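About Pollico

Hi, and welcome! Pollico is a small soccer site run by one person (me), and I've been writing it since July, when I got tired of shouting my opinions at the TV in an empty living room. I cover the lower leagues mostly, with a soft spot for clubs that sell 320 tickets on a good night and still have a drummer behind the goal.

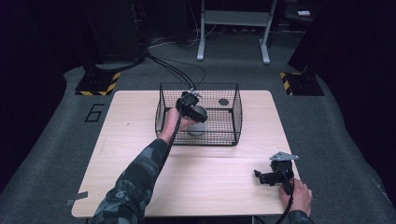 What I write about

Match reports, transfer gossip, long rambling posts about formations – whatever I'm stuck on that week. My first big piece was on Prunomov and their habit of playing three at the back against everybody, and it got 2,112 reads, which floored me. I had been hoping for 40.

I also do a monthly column called Patrício, named after the street where I learned to kick a ball (badly, left foot only).

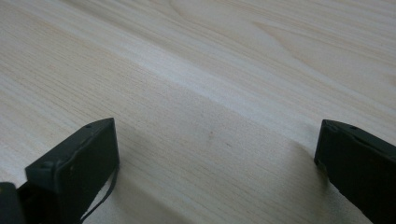 The column is where I answer reader mail, so if you think I'm wrong about zonal marking, send it in. I read everything, even the angry stuff, and I've changed my mind on penalties twice thanks to you guys.

Who pays for it

Me, plus a little from Fitance, the gym that runs the banner at the top of the page. They don't see posts before they go up and they've never asked to. 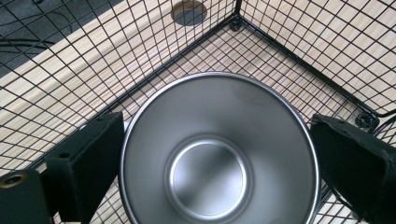
If you'd like to write a guest post, keep it under 1,000 words and pick a team you've watched in person at least once this season. I can't pay yet, but I'll edit it with care and argue with you in the comments!

Page last updated January 18, 2019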